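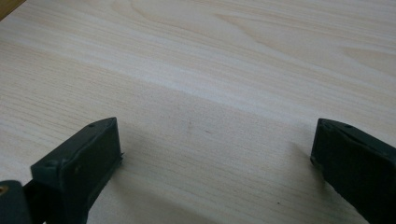
Table thread, 1/10

Finally got the top of the Miswood table where I want it. Pale top, straight grain for the most part, then some wavy arches toward one side. Posting what I did for anyone with a light table that has gone dull.

2/10

I bought it secondhand in July from a shop called Sallow. They had it listed as "blonde dining, some wear." The wear was mostly old polish and a lot of cup rings.

3/10

I don't know if the top is solid or veneer. The arched figure could be either one. I treated it as veneer, so no power sander.

4/10

First pass was a damp cloth and a drop of dish soap, wiped along the grain and dried right away. Did that twice. The second cloth still came up yellow.

5/10

The old polish needed mineral spirits. Windows open, gloves on, small areas at a time. Let it sit overnight before doing anything else. Rags went outside flat to dry, not in the trash.

6/10

Two rings were left after that. I rubbed them by hand with a 320 pad, very lightly. One went away. The other is faint and I'm leaving it.

7/10

Finish is Fasik clear matte, the water-based one. 117 ml tin. I used less than half on two thin coats. Oil would have turned the wood orange and I wanted it to stay cream.

8/10

Matte still reflects some. With light coming in low you get a whitish band across the middle and the grain washes out there. Step to one side and it comes back. If you want zero shine, this isn't the product.

9/10

Someone asked about placemats. I gave it a week before putting anything on it overnight. Felt under the lamp, cork under hot dishes. I wipe it after dinner and that's all the upkeep so far.

10/10

Cost: table was 60, the tin was 18, pads and rags I had. A refinisher quoted me up to 1,000 for the same top, stripped and sprayed. Next job is the chairs, which have the same old polish on them and a lot more corners.

Last updated: July, 9:40 p.m.

Contact | Copyright | Back to top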